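Section 3: Planning the Cell and the Order

3.1 Before you request a quote

Complete this section before you contact sales. The two-arm unit is sold without shelving, bins or hands, and most changes made after delivery are charged as a new order.

1. Write down the single job the cell will do first. Use one sentence, with the part, where it is picked up and where it goes.

2. List every part by name, with its longest side and its weight. Include packaging if the hands will touch it.

3. Mark each part as one-hand or two-hand. A part that needs both hands sets the reach for the whole cell.

4. Choose the hand set. The Hedia multi-finger hand suits curved parts and mixed sizes. The Kuroda two-jaw gripper costs less and suits parts with two flat, parallel faces.

Note: Hands are priced per side. A mixed pair is allowed, but the spare parts kit must then be ordered twice.

3.2 Shelving and bins

5. Measure the shelf you already own. The front lip counts as part of the shelf height.

6. Decide where bins will stand. Bins on the floor need more forward reach than bins on a bench, and they use up space in front of the base.

Typical shelf and bin work with black molded parts: 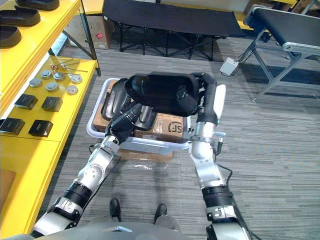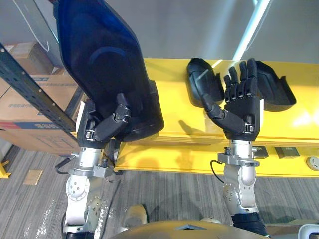 7. Add the cost of inserts or dividers if parts of different sizes share a shelf. Budget $153 per shelf level for the standard Vullida insert.

8. Allow for glare. Glossy shelf paint can confuse the head camera under bright ceiling lights. Matte liner is on the accessories list.

Caution: Do not place the base where its wheels rest half on carpet and half on hard floor. Order the leveling plate if your floor changes surface inside the cell.

3.3 Setting the budget

9. Enter the base price from your regional price sheet on line 1 of the worksheet.

10. Add the installation package, $2,442. It covers delivery to the room, mounting of both arms, and 8 hours of operator training. It does not cover electrical work.

11. Add one spare cable set per arm. Wrist cables are wear items and are not under warranty.

12. Add floor time. Plan for three weeks between delivery and the first full shift, and keep your present process staffed until then.

Note: Training hours cannot be carried over to a second site. If two sites will share operators, train them together at the first one.

3.4 Sending the worksheet

13. Save the worksheet with your site name and send it with a floor sketch showing outlets, doors and walkways. Hand-drawn sketches are fine if the distances are written on them.

14. Address it to Leidy Valderrama, Site Planning, Pistamau. Orders for delivery before the July shutdown are scheduled first by worksheet, then by deposit.

If the part list changes after you send it, send the full list again. Partial updates are not processed. Continue to Section 4 for power and network requirements.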